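레주라(Resura) 홈 방화벽 공유기, 직접 쓰면서 파는 사람의 소개글

상품 안내 | 설치 안내 | 자주 묻는 질문 | 교환 및 반품

안녕하세요, 비스툼(Vistum) 상점에서 네트워크 장비 쪽을 맡고 있는 티치아나 마르티넬리(Tiziana Martinelli)예요. 상품 페이지라고 하면 보통 사양표 하나 던져 놓고 끝이잖아요. 저는 그게 늘 답답했거든요. 그래서 레주라는 제가 집에서 써 보고 느낀 걸 그대로 적기로 했습니다. 글이 좀 길어요! 급하신 분은 맨 아래 사양만 보고 가셔도 됩니다.

레주라는 통신사 모뎀 뒤에 붙이는 작은 방화벽 공유기예요. 인터넷 선이 모뎀으로 들어오고, 모뎀에서 레주라로, 레주라에서 집 안 기기들로 나가는 구조입니다. 원래 쓰시던 와이파이 공유기가 있으면 그건 브리지 모드(공유기 기능은 끄고 무선만 쏘는 상태)로 돌려서 레주라 뒤에 물려 두시면 되고요. 무선 기능이 본체에 들어 있지 않다는 점은 꼭 확인하고 주문해 주세요. 이걸 모르고 주문하셨다가 전화 주시는 분이 꽤 많아요.

제가 이 제품을 들여놓게 된 건 IP 카메라 때문이었어요. 예전에 쓰던 카메라가 새벽마다 어딘가로 접속을 시도하고 있더라고요. 관리 화면 로그를 열어 봤더니 하룻밤에 차단된 시도가 784건. 카메라 한 대가요! 비밀번호는 출고 상태 그대로였고 (네, 제 잘못입니다) 펌웨어는 제조사가 손을 뗀 지 한참 된 물건이었어요. 그날로 카메라를 격리 구역에 넣었고, 그 뒤로 집에 들이는 기기는 전부 거기서 시작하게 해 놨습니다.

격리 구역 이야기를 좀 더 할게요. 레주라에서는 집 안 네트워크를 3개 구역으로 나눠요. '우리 집', '손님', 그리고 '바르넨(Barnen)'. 마지막 건 이름이 낯설죠? 원래는 아이들 기기용 구역으로 만든 건데, 사용 시간 제한이랑 사이트 차단이 구역 단위로 걸려 있어요. 저는 이름을 바꿔서 스마트 플러그랑 로봇청소기까지 여기에 몰아넣었습니다. 새로 붙은 기기는 제가 승인하기 전까지 인터넷만 되고 다른 기기는 못 봐요. 승인은 휴대폰 앱에서 한 번 누르면 끝이고요.

원격 관리 포트는 출고 때부터 닫혀 있습니다. 이건 정말 칭찬하고 싶은 부분이에요. 모뎀이나 공유기가 바깥에서 털리는 사고를 보면 통신사가 쓰던 관리 포트가 인터넷 쪽으로 열려 있는 경우가 많거든요. 레주라는 바깥쪽에서 들어오는 관리 접속을 아예 받지 않고, 밖에서 설정을 바꾸고 싶으면 VPN으로 먼저 들어와야 해요. 조금 귀찮긴 한데 저는 이 귀찮음이 마음에 듭니다.

첫 설정은 저녁 먹고 시작해서 설거지 전에 끝났어요. 순서는 이렇습니다.

모뎀 전원을 끈다
모뎀의 랜 포트와 레주라의 WAN 포트를 동봉된 케이블로 연결한다
모뎀을 먼저 켜고, 표시등이 안정되면 레주라를 켠다
앱에서 본체 밑면의 코드를 입력하고 관리자 비밀번호를 새로 만든다
펌웨어 업데이트를 한 번 돌린다 (이때 전원을 뽑지 마세요!)

비밀번호는 건너뛰기가 안 돼요. 12자 미만이면 아예 다음 화면으로 안 넘어갑니다. 저희 매장 라그발드 바클룬드(Ragnvald Backlund) 님은 여기서 세 번 막혔다고 투덜거렸지만, 저는 막는 게 맞다고 봐요. 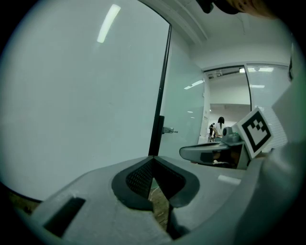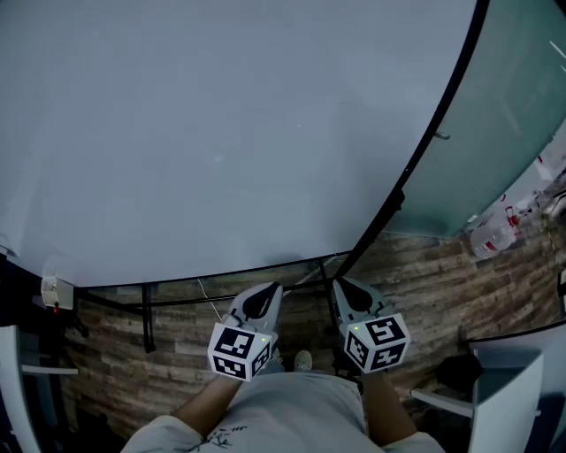
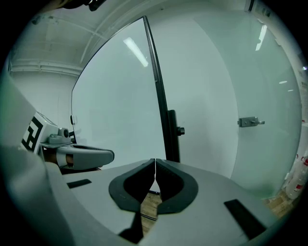 통신사에서 준 모뎀을 그대로 두고 레주라만 추가해도 되나요?
그대로 두고 쓰셔도 됩니다. 다만 모뎀에 공유기 기능이 들어 있으면 통신사에 브리지 모드로 바꿔 달라고 요청하시는 게 좋아요. 바꾸지 않아도 인터넷은 되지만 주소 변환이 두 번 걸려서 일부 온라인 게임이나 VPN 접속이 불안정할 수 있어요. 그리고 레주라는 자기 뒤에 연결된 기기만 보호하니까, 모뎀 자체의 펌웨어는 통신사 업데이트를 따로 받으셔야 합니다.

이제 아쉬운 점도 적을게요. 파는 사람이 이런 걸 써도 되나 싶지만, 나중에 반품 상자로 돌아오는 것보다는 낫죠.

우선 로그 화면이 불친절해요. 차단 기록이 주소랑 포트 번호로만 쭉 나와서 처음 보면 겁부터 납니다. 한글 설명이 붙는 건 등급이 '높음'인 것뿐이에요. 다음으로 로그 보관이 짧습니다. 본체에는 최근 기록 400건까지만 남고 오래된 것부터 지워져요. 제 카메라 때처럼 하룻밤에 몰아치면 앞쪽은 요약 숫자로만 볼 수 있다는 얘기죠. 더 오래 보관하고 싶으시면 외부 로그 서버로 보내는 옵션을 켜 두세요. 설정 메뉴의 '고급' 안쪽에 숨어 있어요.

그리고 본체가 생각보다 따뜻해집니다. 팬이 없는 모델이라 조용한 대신 위에 뭘 올려 두시면 안 돼요. 저는 신발장 안에 넣었다가 꺼내서 지금은 모뎀 옆에 세워 쓰고 있습니다.

매장에 들어온 후기도 몇 개 옮겨 볼게요.

벤디크 할보르센(Bendik Halvorsen) 님: "아이 태블릿이 밤 9시에 딱 끊깁니다. 집안 분위기는 험악해졌지만 기능은 확실하네요. 주말만 시간을 다르게 주는 것도 되고요. 별 하나 뺀 건 앱이 영어와 한국어를 섞어 써서예요."

요르디스 오베리(Hjørdis Åberg) 님: "언니 잉에게르드(Ingegerd) 집에도 한 대 놔 줬어요. 언니는 뭐가 바뀌었는지 모르겠다는데 그게 제일 좋은 것 같아요. 업데이트가 새벽에 알아서 돌아요."

업데이트 말이 나왔으니 덧붙이면, 자동 업데이트 시간은 기본이 새벽 4시예요. 야간 근무하시는 분은 바꿔 두세요. 재부팅하는 동안 인터넷이 잠깐 끊깁니다. 보안 업데이트 제공 기간은 상자 옆면에 적힌 날짜까지고, 기간이 끝나기 전에 앱으로 알림이 와요. 11월 입고분부터는 그 날짜가 앱 첫 화면에도 표시됩니다.

램버트(Lambert) 요금제도 자주 물어보시더라고요. 램버트는 레주라용 유료 차단 목록 서비스예요. 피싱 사이트 목록을 더 자주 받아 오고, 문제가 생긴 기기를 자동으로 격리 구역에 옮겨 줍니다. 안 쓰셔도 기본 방화벽이랑 구역 나누기, 시간 제한은 전부 그대로 돼요. 저는 처음 한 달은 무료 기능만 써 보시라고 권해요. 기기가 몇 대 안 되는 집이면 그걸로 충분할 때가 많거든요. 반대로 집에서 작은 쇼핑몰이나 사무실을 같이 하시는 분이라면 램버트를 켜 두시는 쪽이 마음 편하실 거예요.

사양

제품명: 레주라 홈 방화벽 공유기
포트: WAN 1개, LAN 4개
무선: 없음 (별도 무선 공유기 필요)
크기: 가로 133mm
냉각: 무팬
구역: 우리 집, 손님, 바르넨 (이름 변경 가능)
본체 로그: 최근 400건
원격 관리: VPN 접속 시에만 가능
구성품: 본체, 전원 어댑터, 랜 케이블 1개, 빠른 설치 안내서

배송과 교환

오후 2시 전에 결제하시면 당일에 나갑니다. 개봉하셨더라도 초기 불량이면 새 제품으로 바꿔 드려요. 단순 변심은 본체 밑면의 봉인 스티커가 붙어 있어야 하고요. 쓰시던 걸 되파시거나 남에게 주실 때는 앱에서 '소유자 해제'를 꼭 먼저 눌러 주세요. 공장 초기화만 하면 예전 계정에 묶인 채로 남아서 받는 분이 등록을 못 합니다.

설치하다 막히시면 문의 게시판에 모뎀 모델명이랑 표시등 색을 같이 적어 주세요. 답은 제가 직접 답니다. 관리자 비밀번호는 절대 적지 마시고요!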